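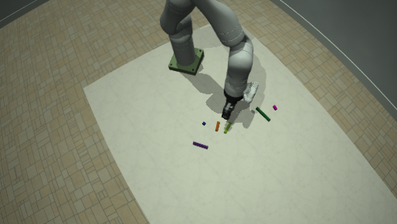
The Robot Arm Club at Kudville Technical School programs arms to pick up small things and put them where they belong. We do nearly all of this in simulation. A member writes a routine, runs it against a virtual arm and a set of colored blocks, reads the log, changes something, and runs it again.

The club is open to any student in any year. You do not need to be taking the automation course and you do not need to have written code before. New members start with moving the arm by hand from the keyboard, one joint at a time, until they have a feel for which way each joint bends. After that they learn to ask for a position and let the solver work out the joints. Most people reach this point in their third or fourth session.

What we work on

The main project this year is called Umness. It is a block sorting task on a flat mat. The blocks are bars and little cubes in different colors, dropped at random angles before each run. The program has to find a block, decide which way it is lying, bring the gripper down over it with the fingers across the narrow side, close, lift, and carry it to the place listed for that color.

Finding a block is the easy half. The angle is where the time goes. A long bar gives a good clear direction, but a cube looks much the same every quarter turn, and a program that was written with bars in mind will sometimes swing the wrist all the way around to reach a grip it could have had with a small twist. Two of our subgroups have written different fixes for this. Both are in the shared folder and both have comments, so read them before you start on a third.

The other subject that comes up every week is shadow. The arm blocks the light over its own work, and a block that is half in and half out of shadow can come back from the color check as two blocks. We have tried comparing hue only and ignoring brightness. It helps with orange and lime green. It helps much less with dark blue and purple, which are close together to begin with. 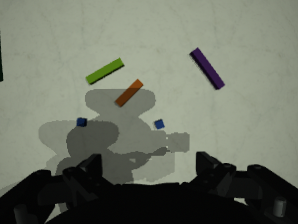

Robot Arm Club – Department of Automation, Kudville Technical School

We use two kinds of view. One looks at the whole setup from the side of the mat, so you can see the arm, the base plate and the floor. The other looks straight down with the gripper at the bottom edge, and that is the one the color check works from. Beginners tend to watch the side view and then wonder why the program thinks a block is missing. The usual answer is that the gripper or the shadow was over it in the top view. Keep both windows open.

How the year runs

We meet in the Gulladen building, in the computer room on the ground floor, after last period. A session has a short talk at the start if there is something new to cover, and the rest is work time. People sit with their subgroup. Subgroups have three or four students in them and are mixed by year on purpose.

From September to the winter break everybody works through the same set of exercises:

Move each joint and read its angle
Bring the tip to a given point above the mat
Approach straight down and stop short of the surface
Open and close the gripper on a command
Pick up one cube that is lying square to the arm
Pick up one bar at any angle

After the break, subgroups choose a part of the sorting task and keep it until the end of the year. Current parts are color, angle, path planning, grip and logging. Logging is the one that gets picked last, and it is a good choice for someone who likes to write clear code. The rest of the club depends on it to know why a run failed.

In May we put the parts together and stop adding features. From then on only fixes go in.

The Zheng Round

Each year we enter the Zheng Round, a simulated sorting contest between schools in our region. Every team gets the same arm, the same mat and the same block sets, and the layouts are kept closed until the day. A full entry is 40 layouts with a time limit on each. Points are given for each block placed and taken away for any block knocked off the mat.

This year's round is on Tue 13 June. Last year our program placed 114 blocks, which put us in the middle of the table. We lost most of our points on crowded layouts where two bars lay side by side with a small gap between them. The gripper came down on the second bar while reaching for the first. The grip subgroup now checks the space on both sides before it commits to an approach, and if there is no room it goes for a different block and comes back later.
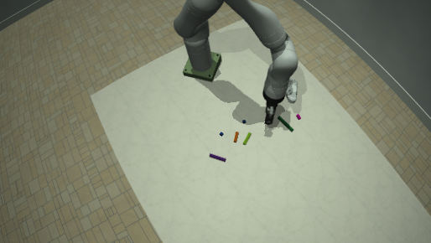 Gripper empty, close to the dark green bar and the magenta cube. Simulator side view.

Teams may change their approach speed and their order of picking. They may not change the arm, the gripper or the camera positions. We like this rule. It means a school with a small budget can enter on the same terms as everyone else, and that is how we got started.

Equipment and software

The room has 20 workstations, all with the simulator installed. Members can also install it at home. It runs slowly on an older laptop but it does run – turn the shadows off if you only want to test motion, and turn them back on before you test anything to do with color. Students without a computer at home can book a workstation at lunch.

Code is written in Python. We keep everything in one repository with a branch for each subgroup. Please do not push to the main branch during a session. Saved layouts go in the layouts folder with a plain name that says what is hard about them, such as "cube next to bar" or "purple in shadow". A layout called "test3" will be deleted at the end of term.

Joining

Come to any session, or leave a note at the department office with your name and homeroom. There is no fee. Students who join after the winter break are placed in a subgroup straight away and do the exercises alongside it. This takes some patience, but it has worked for several of our current members.

Parents and younger students are welcome at the open evening, where you can drive the arm from the keyboard and try to pick up a cube yourself. The date is posted on the department page at the start of each term.

Questions about the club go to the Department of Automation office, Gulladen building, first door past the stairs.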